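Sullo: frequently asked questions

Sullo is the replay and labeling tool we build at Jurville. It takes recordings made with hand-held grippers, lines up the video with the finger opening and the tool's position, and turns the result into episodes you can train a policy on. We get a lot of mail about it (keep it coming, please!), and these are the questions that turn up most often. If yours is missing, there's a note at the bottom on how to reach us.

Do I need a robot to use Sullo?

No, and plenty of the people who write to us don't have one. You can import, trim, label and check recordings on an ordinary laptop, and you only need an arm once you get to running a trained policy. If you do have an arm, the export step will ask which one, so that it can check the recorded motions against its reach and joint limits before you get your hopes up.

What does an import look like, start to finish?

You point Sullo at a folder, it reads everything in there, and it makes one session per recording. Then it works out the path of the tool from the video and the motion sensor together, which is the slow part, so start it before lunch if you have a big batch. When it's done you'll see the session in the timeline with the finger opening drawn as a line underneath. Where the line drops and stays flat, Sullo marks a likely grasp, and where it climbs again, a likely release. Those are suggestions, and you can drag them wherever they ought to go.

Why are my grasp marks late?

Nearly always this is the clock offset between the video and the finger sensor. Open the session settings and look for "latency," and try moving it in steps of 10 milliseconds while you watch the fingers in the video and the line below. Once you've found a value that looks right, save it to the tool's profile and the rest of your sessions will pick it up. I spent most of an afternoon last spring convinced our grasp detector was broken when I had simply loaded the wrong profile, so do check that first.

Soft things give me terrible grasp detection. What am I doing wrong?

Probably nothing! A block stops the fingers quite suddenly, and the detector loves that. A cord or a folded bit of cloth lets them keep closing, almost as if there were nothing between them. Switch the detector from "width" to "width and image," which also looks at the patch of picture between the finger pads and asks whether something there moves along with the tool. It's slower, and you'll want to go over the marks by eye, but it catches a great many thin and squashy things that the plain setting misses.

Can I record in a normal, busy room?

Please do. The tracker wants detail to hold on to, so posters, furniture and patterned fabric are all good news, and a bare white wall is the thing to worry about. Bright windows are harder. If the exposure swings a lot when the tool turns toward the glass, the tracker can lose its place for a moment, and you'll see a yellow band in the timeline where that happened. Short bands are filled in for you. Longer ones are left alone, and you can either cut the session there or keep both halves as separate episodes.

How many episodes do I need?

It depends so much on the task that I hate to give a number, but people keep asking, so: for one small pick-up task in one room, we like to start with 200 and see how the policy behaves. If it fails in one particular way, record more of that situation before you record more of everything.

Can two tools be in the same session?

Yes, from version 8 onward. Each one gets its own track and its own finger line, and you choose which is "left" and which is "right" when you import. If one tool passes through the other's view, turn on "mask second tool," or the tracker may treat it as part of the room and drift along with it.

What should small-object labels say?

Whatever you'd say to a friend, as long as you say it the same way each time. Pick "hair tie" or "hair band" and stay with it. Our label list can hold alternate names that all point to the same entry, which is handy when several people share the work. 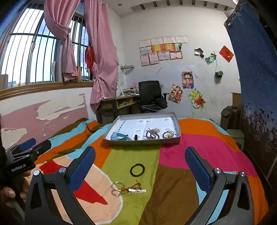
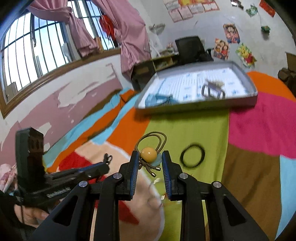
Small things on a patchwork bedspread, with the hair tie between the fingers in the second view.

Ynyr Bowen wrote in to add that alternate names only help if you set them up before labeling begins. I came to them with 21 sessions already done, and merging the old labels meant opening every one and saving it again. There is a batch command for it, called "relabel," but it sits under the export menu and I walked right past it. I'd move it next to the label list, where a person would go looking. Otherwise I'm very happy with the two-track view.

How do I get in touch?

Write to the Sullo desk at Jurville and mark it for Mehrangiz Ghasemi. Please attach the session log, and tell us which version you're running.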